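Student robotics club opens simulated garden course to other schools

Release: August, for immediate use

The Hafstein Robotics Club has published the garden course its members built for this year's simulation league, together with the control code and scoring scripts. Other school and college teams may download the course free of charge and enter runs against it from the start of the autumn term.

The course, named Clostia, is a rendered back garden in which a two-armed robot must carry out outdoor tasks under time limits. It runs in the Buta physics simulator on an ordinary desktop computer. Entrants need no hardware of their own. A total of 165 task layouts are supplied, each with a fixed starting position for the robot and a fixed random seed, so that runs by different teams can be compared directly.

Tasks are grouped by the type of contact they require. The first group covers reaching and touching: the robot must bring a named gripper to a named object and hold it there without exceeding a set force. The second group covers grasping and carrying. The third combines walking with either of the first two.

The trunk layouts belong to the first group. The robot stands on the lawn and must place one finger of the left gripper against the base of a leaning tree trunk. Points are lost for excess force, for contact by any other part of the arm and for movement of the feet once the reach has begun.

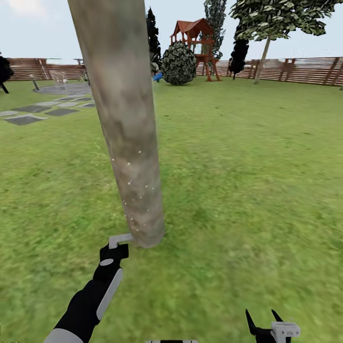

Gearóid Mac Giolla said the trunk layouts had taken up more of the club's time than any others, as the first controllers were tuned on flat vertical surfaces and tended to slide off a curved one. He added that the members had rewritten the approach stage twice before they were content with it, and that he would expect visiting teams to meet the same difficulty.

The released controller plans the reach in 2 stages. In the first, the arm moves to a standby point short of the target at normal speed. In the second, it closes the remaining gap at reduced speed while the simulated wrist force is checked at every control step. If the force passes the limit, the arm backs off and the attempt is logged as a fault. The standby distance and the force limit are both held in a plain text settings file and may be changed by entrants.

Development took 19 weeks. Members worked in pairs, with one writing control code and the other preparing layouts, and exchanged roles at half term. Club meetings are held on Tuesday evenings in the computing room at Coltitz College, where some 20 students attend.

Scoring is automatic. Each entry is run on every layout in the chosen task group, and the median score is entered in the league table. Teams may resubmit once a week. Log files for all scored runs are made public, including those that end in a fault.

Known limits of the present version are listed in the notes supplied with the download. Grass is treated as a flat surface with uniform friction, and wind is not modelled. Plants do not bend on contact. A revised ground model is planned for the spring term.

Notes to editors

Clostia is released for teaching and non-commercial use. The download includes the garden model, task layouts, reference controller, scoring scripts and a short set-up guide.

Requests for interviews or further stills should be addressed to the Hafstein Robotics Club, care of Coltitz College.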